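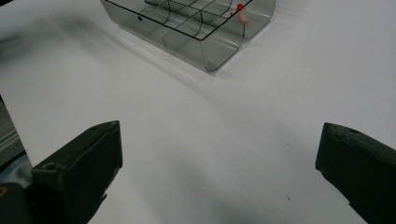
Figure 2. Divided tray of tinted, see-through plastic on a white tabletop. A small red object lies in one compartment.

6 min read

3.2 Trays and compartments

The desk storage part of the study used small divided trays of the kind sold for pens, clips and other loose items. We chose tinted plastic over clear or solid plastic after an early round in May, when people working with solid trays often lifted them or leaned over them to check what was inside. With a see-through wall, a small item can be noticed from the side, though its outline is softened by the tint and by any divider standing in front of it. The red item in Figure 2 shows the effect: the color carries well through the wall, while the shape is harder to make out.

Color turned out to matter more than size in the Gurklow sessions. Participants found red and yellow items faster than gray or black ones of the same length, and they made fewer wrong reaches. Across both sites we logged 1314 reaches, of which 282 went first to a compartment next to the correct one. Most of these wrong reaches were toward the far side of the tray -- the side where a person looks through the most layers of plastic before reaching the item.
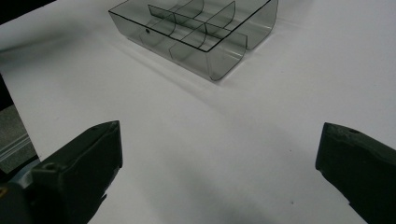
Divider shape was the second factor. Straight dividers give each compartment a plain rectangular opening, and people tended to describe their location by row and column ("second from the left, at the back"). Curved dividers made this harder. At Sutcliffe, several participants gave up on rows and columns and named a compartment by what was stored beside it, a habit also noted in the Eda kitchen drawer trials. Where two curved panels overlapped in the line of sight, the darker patch was sometimes taken for an item.

We did not fix the angle of the tray on the table. Participants set it down as they liked, and most left it at a slant to the table edge. Each person was given up to 600 seconds to put the items away in any order, then left the room, and came back to retrieve a named subset. Labels were not allowed in this part -- they are treated separately in the Plamier comparison in Section 4. Trays were emptied and wiped between participants, and the same set of items was used throughout.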